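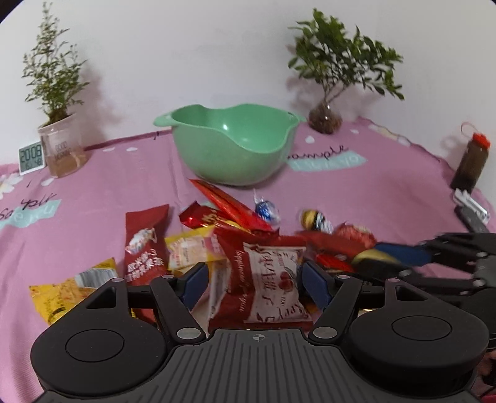

Snack table, pink cloth

zmoodley
Posted 2026-01-19

Question on humidity for mixed wrapped snacks in one storage bin. The bin is 31 liters with a gasket lid, kept in a back room in Zindindale. Crackers go soft in 2 weeks. Hard candy from the same bin gets tacky under the wrapper. I put in one 14 g silica pack in December. Do I need more, or a different bin?

flosbridge_dry
Split them first. Crackers lose their snap at a lower humidity than most people expect, and anything moist in the bin will feed them water until the two even out. Soft cakes and crackers should never share a bin. One 14 g pack is fine for a sealed 31 liter volume if you open it once a week. If you open it daily, it's spent in days.

gekville415
Disagree on the pack. Silica is a patch. If the wrappers are thin plastic film with a bad crimp seal, the water gets in regardless. Check the seals. Squeeze each packet under water and look for bubbles.

flosbridge_dry
That test finds holes. It says nothing about vapor going through the film itself, and over a month that matters more than you think.

gekville415
Over a month, sure. She said 2 weeks.

zmoodley
Squeezed ten. Three leaked at the end crimp, all crackers. The candy wraps are just twisted so I didn't bother.

Estrella_pantry
Twist wraps don't seal at all. Put the candy in a glass jar with its own pack. And weigh the silica when new, then weekly. Dry it out again when it's up 2 g.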